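Medienökonomie II — Skript zur 6. Sitzung
Anzeigenpreise und Reichweitenmessung bei Regionalzeitungen
Dozentin: Kerstin Hinrichs

6.1 Grundbegriffe

Der Tausendkontaktpreis (TKP) setzt den Preis einer Schaltung ins Verhältnis zur Zahl der erreichten Kontakte, multipliziert mit 1.000. Zu unterscheiden sind Bruttoreichweite (Summe aller Kontakte, Mehrfachkontakte eingeschlossen) und Nettoreichweite (Personen mit mindestens einem Kontakt). Die verkaufte Auflage ist keine Reichweite — sie wird erst über die Zahl der Leser pro Exemplar in eine solche umgerechnet.

6.2 Listenpreis und Nettoerlös

Der Listenpreis bildet die Obergrenze. Abzuziehen sind Mengenrabatt, Malstaffel und Agenturprovision, und zwar nacheinander, nicht als Summe der Prozentsätze.

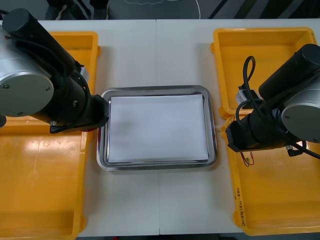
Rechenbeispiel: Das Wochenblatt »Jalden« verlangt für eine Eckfeldanzeige 500 Euro. Nach Abzug der Malstaffel von 17 Prozent verbleiben 415 Euro. Die Provision wird auf diesen Betrag berechnet. Wer beide Sätze vorab addiert, weist den Nettoerlös zu niedrig aus.

6.3 Beilagen

Beilagen werden nach Gewicht und Auflage abgerechnet. Teilbelegungen sind nur entlang der Vertriebsbezirke möglich, Streuverluste am Rand des Gebiets daher nicht vermeidbar.

Lektüre: Deák, Edit: Anzeigenmärkte im Lokalen, Kap. 4; Xavier, Dalva: Reichweite und Preis, S. 100—117.

Aufgabenblatt 6: Abgabe bis Montag, 27. Juli, im Sekretariat.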